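FOR IMMEDIATE RELEASE – June

Flestitz Lab: Robots Learn Snack Packing Faster When People Vary the Mess

GASDALE – Messy tables make better teachers. That's the short version of a new result out today from Flestitz, the Gasdale research group working on robot handling of small packaged goods.

The finding: a policy trained on 610 hand-held gripper demonstrations, with the table re-scattered before every one, beat a policy trained on the same number of demonstrations from neat, repeated layouts. Same task, same training time, same arm at test. Failed picks on wrappers the robot had never met fell by 41 percent.

No new network. No new sensor. Only a change in how the demonstrations get collected.

"We kept blaming the model," said Obaidul Dissanayake, who led the study. "Then we went back and looked at the training data and every table was tidy. The robot had learned our table, more or less. So we stopped tidying."

How it works

The team calls the method Poon. An operator holds a gripper in each hand and moves packets between table and tray the way anyone would. Before the next demonstration a short script says what to change – which packets go in or out, which way the tray faces, how much clutter stays in the background. Takes 30 seconds. Operators are told not to correct for an ugly layout.

Wrapped food was picked as the test case on purpose. Film creases, foil throws back light, and a bag of nuts changes shape as soon as it's squeezed. Stiff boxes would of been easier and told us less.

Demonstrations were recorded at the group's rooms in Gasdale and repeated at a second site in Uster, with different operators and different snacks. The gain held at both. It was smaller at Uster, where the neat set was less neat to begin with.

One long wrapped snack held upright between the fingers, mint-green tray behind, plenty still out on the table:
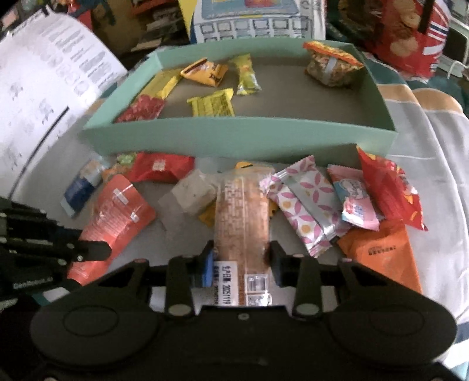
What it doesn't do

Stacked packets are still a problem. When one wrapper lies half over another the policy often takes both, and re-scattering did not fix that. Very thin stick packs also slip. Both are listed in the report along with the failure counts.

"It's a cheap change and we'd like other groups to try and break it," said King-fai Hsueh, who ran the Uster trials. "Five operators is not alot. Send us your numbers."

Availability

Report, layout script and the full demonstration set are free to download from the Flestitz project page as of this morning. A second release with stacked items is planned, no date yet.

Press contact: Flestitz press desk, Gasdale. Interviews with both researchers on request, mornings preferred.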